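August 22, 2022

Drove out to Favdale for the Stidine open day. Parking was full, so I left the car by the feed store and walked. We got badges and a paper cup of coffee, then went up in groups. Mine was in room 712.

They test most jobs in simulation first. The one running when we came in was a kitchen, with an arm picking up a multicoloured goblet by the inside of the bowl.

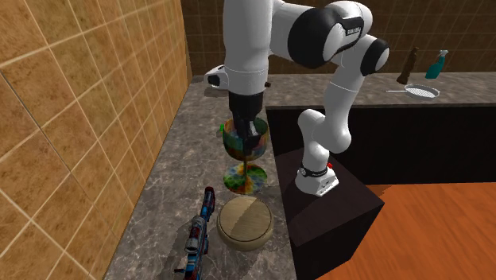
I asked how long one kitchen takes to build and was told three days, more if the tiles give trouble. The talk after that ran over 5 minutes late and I missed the Galli table downstairs. Might go again in September. Home by the Jalislow road, soup for supper.

Back to top | Contact | Copyright 2022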